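Two arms, one table: drink station build in our shared shop

Momberg_26
Posted 4 Feb 2019
OK so I finally have something to show for all the evenings at Kasitz. The plan is a little bar station where the arms set out fruit, plates and bottles, and later (much later!) slice a lemon. Everything runs off a script I call Fandell, 1,368 lines and growing. The big job so far was deciding where stuff lives on the table. Cutting board at one end, bottle rack at the other, blue plate in the middle so it's easy to reach.
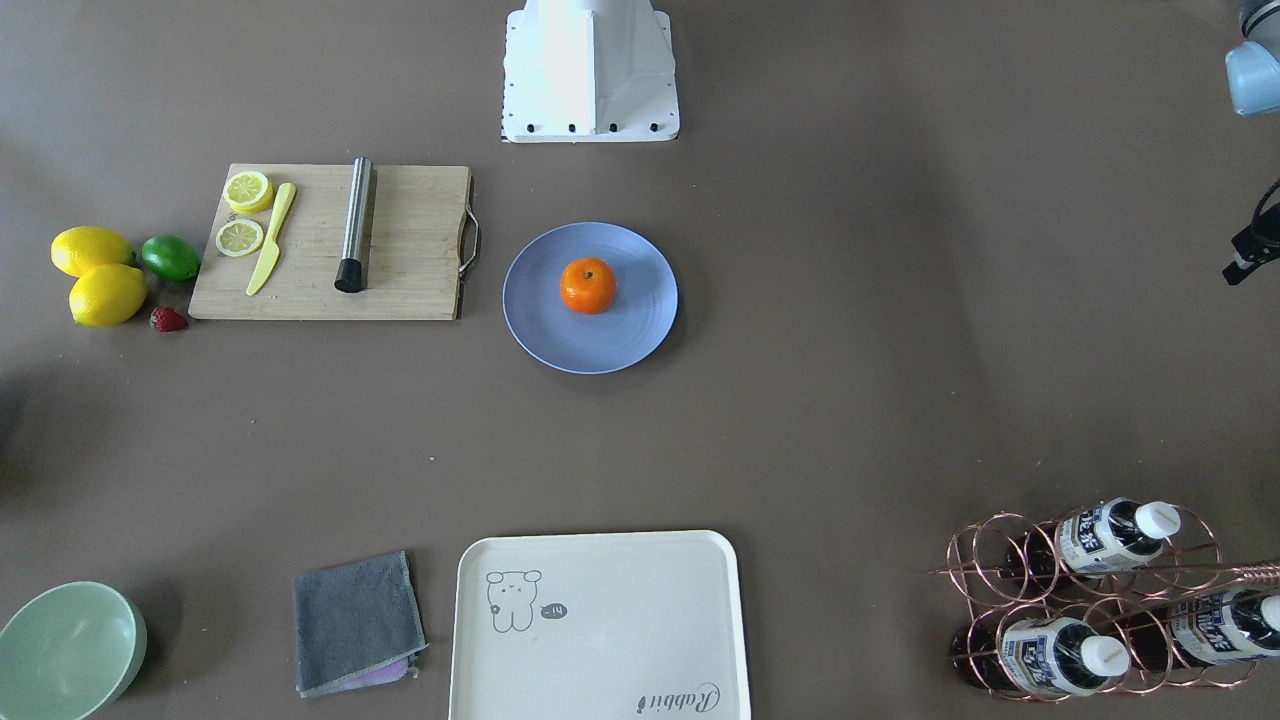
What I keep fighting is the approach to the plate. The rim is low and round, and my fingers come in square. I've tried going in from above and going in sideways, and I like sideways better — less wrist twisting. Anybody done thin dishes with a plain two-finger gripper?

bepari_bits
Love this!! But sideways is a trap. You need clearance under the lip and a dinner plate doesn't give you much. I'd go straight down, one finger inside the rim and one outside, and close slowly.

Momberg_26
Hmm, I did try that one. It's super picky about where the rim is. Wrist cam view with the plate empty, fingers down by the edge:
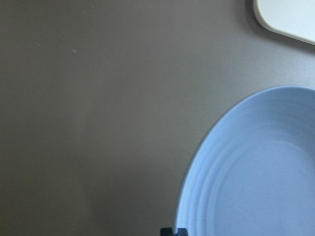

Thread reading time: 2 min

One finger over the rim, one over the table, so it's the same idea as yours. If my plate position is a little wrong I end up pinching nothing, or pushing the plate along.

solder_owl
Disagree with both of you, sorry. Get a suction cup. The middle of that plate is nice and flat. I fought with fingers on dishes for a whole October and wish I hadn't.

bepari_bits
Suction on anything with a speckled finish is a gamble. And then you need a pump, and hoses, and you still can't pick up a lemon with it.

solder_owl
You can pick up a lemon with the other arm. There are two!

Momberg_26
Ha, fair. I'd like to stay with fingers for now though — maybe softer pads. Wider view so you can see how much room there is by the bottle rack, which is my next headache:
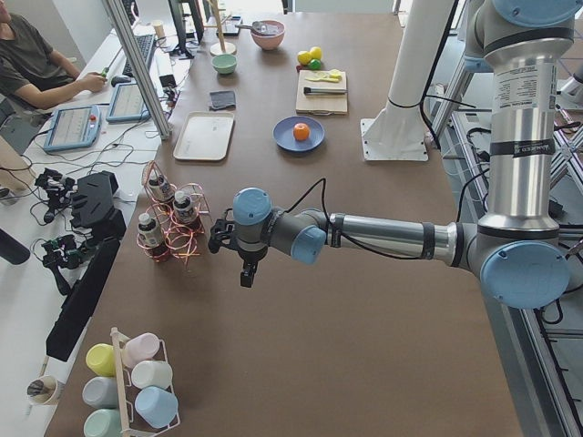 Posted by Momberg_26 | Member | 196 posts

The gripper hangs pretty close to those copper loops and I don't love it. I may slide the rack toward the front and redo the waypoints. Mug rack stays put for now.

bepari_bits
Move the rack first, then worry about pads. Wire loops will grab a fingertip every chance they get.

solder_owl
That one we agree on. Still say suction for the plate.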